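Simin Arabzadeh takes over the Umarik reunion

When the seventh series of Umarik finished in March, viewers expected the reunion programme to look the way it always has, with Mikkel Þorgeirsson on the blue sofa and the contestants in a half circle around him. Instead the channel put out a two-line statement saying that Simin Arabzadeh would present it.

Arabzadeh, a former long-distance swimmer who moved into radio, had never hosted a dating show. She had never watched one either until her producer, Jytte Bech, sent her all 12 episodes in one go.

"I did them over a weekend," she says. "By the end I was shouting at Hélder. I rang Jytte and told her I'd do it, but I wanted to ask him about the lighthouse."

The lighthouse, for anyone who missed it, is where Hélder Mota told two women on the same evening that he was ready to meet their parents. He chose Heiðrún Frandsen in the final, and the pair had to keep quiet about it for 8 weeks while the series went out.

We met at Arabzadeh's home in Trondora, at the kitchen table, where she had her notes for the recording. She had written 60 questions and been told there would be time for perhaps a third of them.
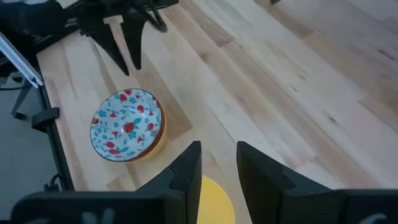

A patterned ceramic bowl on the wooden tabletop.

Þorgeirsson has presented every series since the first and remains under contract for the next one. He stepped back from the reunion after an interview in which he called one of this year's contestants "badly cast", a remark he later withdrew. Bech will not say whether he was asked to go.

"Mikkel and I have spoken," she says. "He'll be watching, and he has sent Simin a long list of advice."

Arabzadeh has read it. Most of it concerns where to look when people cry.

The recording runs to 68 minutes before adverts and was made at the Vidal studios in Pernmont, with a smaller audience than usual. Frandsen and Mota were interviewed separately first, then together. Arabzadeh asked for that order herself, and the couple agreed to it the night before.

She won't be drawn on whether they are still together. On the lighthouse, she says only that Mota gave an answer and that Frandsen had not heard it before.

As for the main series, she has not been offered it. She goes back to her radio programme next week, at six in the morning.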